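Do you need a special cleaner for clear plastic?

Every January the shops fill up with storage and with things to clean the storage. I'm doubtful about most of the second lot. A reader, Rebecca Costa, wrote to ask whether the Plendaler spray is worth having for her acrylic shelves. My answer is no, or at least not before you've tried washing-up liquid.

Start by blowing or rinsing the grit off. Dry dusting is what does the damage – the cloth drags the dust along and you get those fine hair scratches that only show when the light is on. Then lukewarm water, a small squirt of washing-up liquid and a soft cotton cloth. Old T-shirts are fine. Kitchen roll isn't, whatever the packet says about softness.

Keep window cleaner well away if it has ammonia or alcohol in it. Acrylic can go cloudy or craze, and no polish will bring it back.

Toothpaste for scratches? I've tried it. It dulled a wider patch than the scratch had covered. A proper plastic polish does better on light marks, but if you can feel the scratch with a fingernail, leave it be.

As for anti-static sprays, mine kept the dust off for an afternoon.

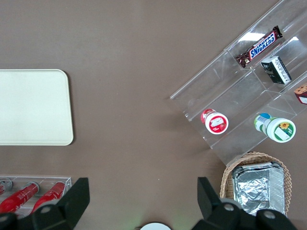

Sticky labels are another matter. Cooking oil left on for ten minutes will lift most of the glue, then wash as before.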